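Mascara tubing formula

A tubing formula is a kind of mascara that wraps each lash in a tiny sleeve of polymer instead of painting it with wax and pigment. I've been wearing one for six years now and I keep this entry up to date myself, so forgive me if I get a bit carried away (I do love the stuff!).
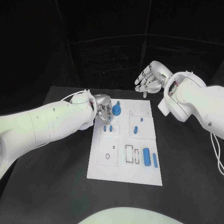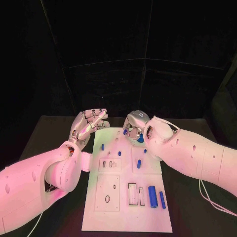
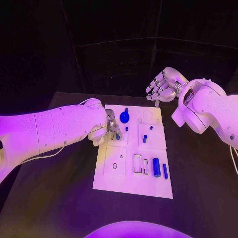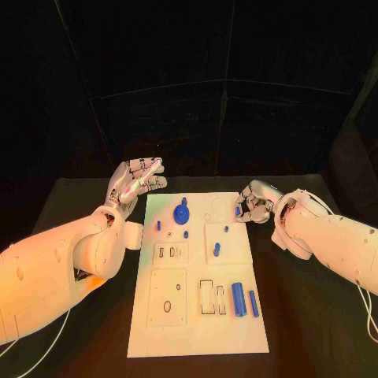

Adaeze Osagie wrote in to say that my first version made tubing mascara sound like the same thing as waterproof, and that she'd spent a whole evening scrubbing at hers with oil remover for no good reason. Fair point, and I've fixed it. Waterproof mascara mostly has to be dissolved with oil or a two-phase remover. Tubes come away with warm water and a little gentle pressure, and they slide off in little dark threads that look alarmingly like your own lashes the first time you see them in the sink. They aren't, I promise.

How it works

The liquid in the tube holds film-forming polymers in water. As it dries, the film closes around the lash and sets. Oil from your skin doesn't bother it much, so people with oily lids or long lower lashes tend to get on with it when everything else ends up under their eyes by lunchtime. Heat and water together are what loosen it, so a long steamy shower will usually start the job for you.

Wearing it

You have to work fairly fast! Once the first coat has set, a second one can go clumpy, so I do one eye completely before I start the other. Curl first, never after. A tubing formula won't give you the big fluffy volume of a wax one, and I'd be fibbing if I said I never miss that, but for length and tidy separation it's lovely.

Brands

The one I started on was Kutari, which has a skinny brush and sets very quickly. Emitz makes a softer one in brown as well as black, and Flumum sells a mini that I take on trips. I've tried Perron twice and found it flaky both times, though Styliani Petridis swears by it and says I'm putting on too much.

Removal

Soak a cotton pad in warm water, hold it on the closed eye for 16 seconds or so, then draw it gently downward. No rubbing. If bits stay behind, wet the pad again and wait a little longer.

See also: lash primer, brow gel, waterproof mascara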